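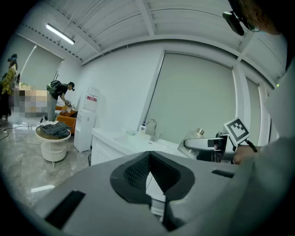 The clear counter, and why I don't believe in it

I have now read the whole of the Iltetix tidying guide, including the appendix, and I would like a word with whoever decided that a bathroom surface should have nothing on it.

For those who haven't come across it, Iltetix is the tidying course that's been doing the rounds in Jarport since about February. You pay for the guide, you print off the checklists, and you go through the home one surface at a time. The checklists run to 204 items. A fair few of these are the same item with a different room written in front of it ("Assess the soap" appears for the kitchen, the bathroom and, for reasons I can't work out, the hallway). I went in doubtful and I'm still doubtful, but I did do the washing area properly, so I feel I've earned the right to moan.

The rule is that every counter gets emptied completely, wiped, and then left for a full day. After that you may put back what you've reached for. Anything you haven't reached for goes in a box, and the box goes in a cupboard, and eventually you're meant to stop thinking about the box.

I emptied it on a Tuesday evening. By half past seven the next morning I'd reached for the soap, the tooth mug, the cotton wool, the hand cream and the thing I use for my contact lenses. In other words everything went back, except a candle I was given and a shell. So the great clearing of the counter removed a candle and a shell. I could have done that without a guide.

What the guide never mentions is that a sink unit is a place where people stand and do things with their hands full. You've got a flannel in one hand and you want the soap to be where the soap lives. If it lives in a drawer you drip on the floor, then you drip in the drawer, and before long the bottom of the drawer has that swollen look. I've had one go like that before, in the old flat, and I'm not having another.

The pump bottle stays out, then. It sits to the left of the tap and it's going to carry on sitting there. I did try the recommended refillable dispenser from the Iltetix "companion range". The pump stuck. It held less than the ordinary sort. You also have to buy the big refill pouch and find somewhere to store it, so you end up with one thing on the counter and one in the cupboard where before you just had the one thing. I've asked for my money back and have heard nothing.

While I'm complaining, I might as well get on to the furniture. 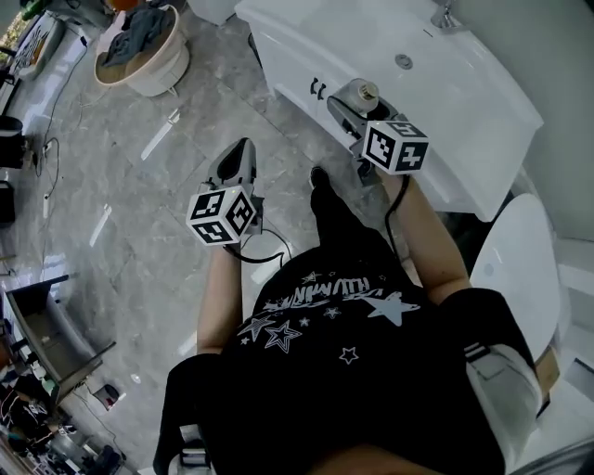
Vanity units are sold on how they look with the doors shut and a single orchid on top. When we were choosing, the showroom over in Hivham had the Quintero range laid out in a long row, all white, all spotless, and all lit from underneath as if they were about to take off. They do look good, I'll give them that. A glossy white top next to a glossy white basin does make a small room feel cleaner than it is. But look at how little flat space you get once the basin has had its share: one small bottle or cup with a ribbed top and you've already got something to work around. The two dark curved handles side by side on the front are the bit I'd choose again, as you can get hold of them with soapy fingers. The floor is another matter. Big grey marble-look tiles show the light in streaks, and the grout lines are there to be seen no matter what the brochure promises about a seamless finish.

I was quoted almost 3,000 for the larger Quintero with the soft-close drawers. The plain one with doors was nearer 2,000 by the time you'd added the tap and the waste, neither of which was included, though both were on the display model. I asked the salesman what the extra money bought. He opened and closed a drawer for me, very slowly, several times. I went for doors.

Doors are fine. The inside of a door cupboard is a dark hole with a pipe in it and there's no pretending otherwise. The guide wants you to fill it with clear trays, labelled, in rows. I measured up for clear trays. The trap comes down exactly where the second row would go, and the smallest tray Iltetix does is too deep to sit in front of it. I've used a cut-down shoebox. It holds the spare toothpaste and the plasters, and when it goes soggy I'll cut down another one.

Now, laundry. This is where I lost patience altogether.

According to the checklist, washing should never be left "in transit". You take it off, you sort it, you take it to the machine. The basket is described as a "failure point", and there's a little paragraph about how an open basket encourages heaps. Well, yes. It's a basket. A heap is what it's for. If I put a lid on it the clothes end up on top of the lid, and then I've got a heap and a lid. Mine is open and full by the weekend and I don't lose sleep over it.

I did try the sorting. The guide suggests 2 separate bags, one for lights and one for darks, hung on the back of the door. We own hardly anything light. What we have is a great deal of navy, and grey, and navy that's gone grey. So one bag bulged and the other held a tea towel, and the door wouldn't open all the way. Both bags are now in the boot of the car and get used for shopping. They're quite good for shopping, to be fair to them.

The part I'd keep, having slagged off the rest, is the wiping. There's a page near the back, easily missed, telling you to wipe round the base of the tap with a dry cloth every night before you go to bed. No special product, no companion range. I've been doing it for a few weeks and the chalky ring that used to build up there hasn't come back. It takes less time than finding the light switch. I resent that it works, because it's on the same page as a paragraph about "greeting your basin", and I'm not doing that.

I'd also grudgingly agree about side tables and stools. Any little surface near the bathroom fills up with whatever was in your hand when you walked past. A towel goes down, then a jumper goes down on the towel. I moved ours to the other side of the room for a fortnight and the jumpers followed it there. It's back where it was.

A reader asked under the last post if I'd go on and do the kitchen with the same method. The kitchen section starts by asking you to take every jar out and stand it on the floor. I've got a bad knee and a lot of jars. I might do the spice shelf, if it rains, and I'll say now that I'm expecting to throw away some very old paprika and nothing else.

Next time it'll be the water filter jug versus the bottled stuff, which several of you have asked for. I've got the limescale photos ready.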